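Fasero manipulation project, second progress report
Prepared for the Plornholm program office
Tuesday, February 11, 2020

You asked for something shorter than the first report, and for fewer acronyms. We can promise the first.

The January milestone was a policy for opening hinged appliance doors, trained entirely in simulation from 300 teleoperated demonstrations. We collected all of them. We then threw out the ones where the operator had opened the door by ramming the oven backward until it gave up, which left 282. The physics engine considered these perfectly good openings. We had a longer look at the contact settings after that, and friction between appliance and table is now set from measurements taken on the bench at Flandport.

The main change since last time is how we score success. The old score paid out as soon as the door angle passed a threshold, and the policy learned to flick the door and leave. Under the new score the door has to stay open for 20 consecutive control steps with the gripper still in contact. All results from before this change should be treated as optimistic, including the ones we were so pleased with in the first report. 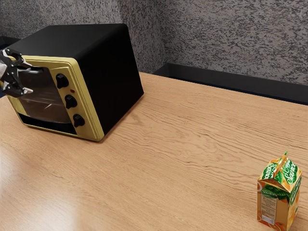 Kitchen layouts are now randomized at the start of every episode: appliance pose, wall and table textures, lighting, and the position of one grocery item that has nothing to do with the task. The grocery item was meant as a mild distraction. Early policies found it fascinating. Adding wrist camera input to the Opoku baseline cured most of this, though we can't yet say which part of the change did the work, and the ablation is still in the queue behind everyone else's ablations.

Evaluation is 600 episodes per policy, on layouts held out from training. The full run is under way and we would prefer not to quote a half-finished number that will follow us around until summer. Failures so far are mostly bad approach angles – the fingers arrive at the door edge, close, and slide off.

Transfer to the real arm has not started. The mount is on order, as it was last time. Spending is under plan for the same reason.

Next period: finish the evaluation, run the ablation, and begin on drawers.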